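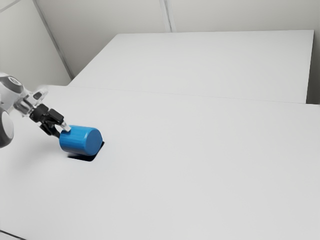
A robot arm with a black gripper and a blue cylinder on a pale tabletop, in a computer-generated image.

Evening classes at Grandville's adult learning centre will carry on until at least July after the council agreed to pay the building's heating and lighting bills for another two terms.

The decision was made on Thu 18 December and covers all 11 courses now on the timetable, from bookkeeping and basic Spanish to computer drawing and furniture repair. Fees will stay the same for people already signed up. New students will pay a little more from the spring.

The centre, in Sison Street, had warned in the autumn that it might have to close on weekday evenings. Its gas bill had gone up sharply and the grant it used to get for adult courses was cut the year before. Daytime classes were never at risk, but most people who use the centre are at work until five or later and said they could not switch.

A petition to keep the doors open was signed by 658 people. Copies were left in the library, the health centre and several shops on Brultia Road, and a paper version was handed in at the council offices last month.

Noel Aquino, who runs the evening timetable, said the news had come just in time for the new term's booklet.

"We had two versions ready to print, one with the evening pages and one without," he said. "I'm very glad we can bin the thin one. People have been stopping me in the supermarket to ask whether they should look elsewhere, and until this week I had no answer to give them."

He said around 100 people come through the doors on a normal evening — fewer in December, when some courses finish early. The busiest class is beginners' Spanish, which has a waiting list. A second group will start in the spring if a teacher can be found.

The council's money does not cover repairs. The back stairs are still closed and the upstairs kitchen has no hot water, so the cookery course will stay at the secondary school for now. A survey of the roof is due in the new year, and councillors said they would want to see the results before talking about support beyond the summer.

Parking will also change. The strip beside the bins is to be marked out as two disabled bays, and other drivers are asked to use the car park behind the church hall, which is free after six.

Enrolment opens in the first week of January, at the front desk or by phone. Anyone who paid a deposit for an autumn course that did not run can have it moved to a spring one or paid back, but should bring the receipt.

Recent items
Brultia Road to close for water main work
Skoda stolen from station car park found in next village
Library to try Sunday opening
Grandville bakery sold after 11 years
Sison Street crossing lights out again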